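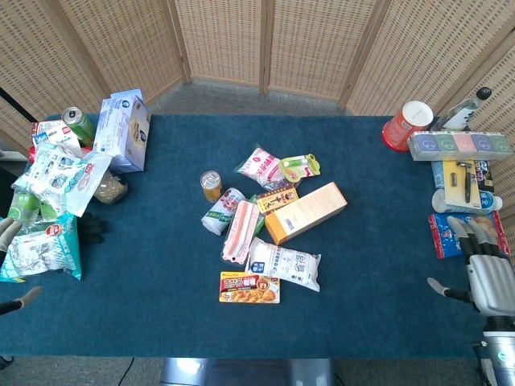 Dotau opens household sorting service in Westusbridge

Westusbridge, November -- Dotau has opened a sorting and repacking service for mixed household groceries at its Sulalgate site. The service takes in cupboard contents from house moves and clearances, groups them on carpet-covered tables and returns them packed by type.

Goods are laid out in separate clusters with clear space left between them. Cans, glass jars, small bottles, bagged goods and boxed items are kept apart once each cluster has been checked. Woven folding screens divide the work area from the rest of the floor.

The carpet surface was chosen after a trial of 393 household loads, during which 1,619 jars and bottles were handled. Round containers laid on their side moved less on carpet than on a bare worktop.

Each load is returned within 7 working days. Opened packets are set aside and listed -- the customer decides whether they are kept. Chilled and frozen food is not accepted.

Packing cartons are supplied by Stubbs in up to 7 sizes. Customers may also send in their own boxes, provided the flaps close fully.

Bookings are taken at the Sulalgate front desk from 8.30 am. A price list is available on request.

Ends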